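**Ticket status:** Open — awaiting second reading
**Opened:** April 28, 2022
**System:** Janda marker-calling pipeline, barley leaf rust panel
**Reported by:** Wainwright field station, genotyping desk
**Assigned to:** Hisurent data services

### Summary

The association run for the seedling rust trial terminates without producing a marker table. The log records a sample mismatch between the genotype file and the phenotype sheet. The station requires the table before crossing blocks are allocated in May.

### Reported behaviour

The run loads 3000 markers and then halts at the kinship step with the following message:

`ERROR: 15 line IDs in phenotype sheet not found in genotype matrix`

The same phenotype sheet was accepted by the previous release. The station advises that no lines were added to or withdrawn from the panel between the two runs.

### Investigation

1. The genotype matrix was exported again from the Gumby seed inventory and compared with the copy held on the station server. The two files are identical.
2. The unmatched IDs all belong to lines re-labelled after the last seed increase. The inventory now stores these with a trailing generation code (for example, `WB-114_F7`), whereas the phenotype sheet retains the short form.
3. The earlier release trimmed any text following an underscore before matching. The current release does not. This change was not recorded in the release notes, and a correction to the notes has been requested.
4. A test run with the short form restored in both files completed normally. Two lines carried rust scores of 7, outside the scale of 0 to 4 entered in the trial protocol. These have been referred back to the station as a separate matter.

### Interim instructions

- Do not edit the inventory export by hand. Apply the supplied alias table at the import step.
- Retain the generation code in the archived copy, as it is needed for pedigree reporting.
- Leave the out-of-scale scores blank until the station has checked the field book.

### Attachments
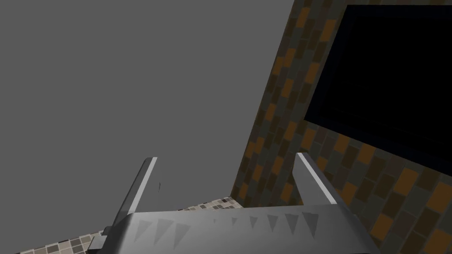
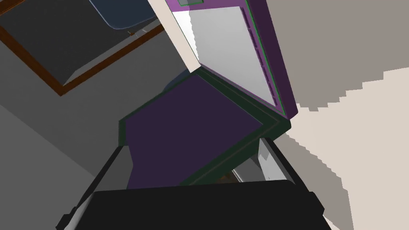 ### Outstanding items

The alias table covers the barley panel only. The station has indicated that the oat crown rust panel uses the same labelling convention, and a second table will be prepared on receipt of the current line list.

The station is asked to confirm whether the two referred scores are transcription errors or were recorded on the older scale of 0 to 9. If the latter, the whole tray will need to be converted before it is analyzed — a partial conversion would bias the seedling means.

Priority remains at medium. The ticket will be reviewed once the second reading has been entered.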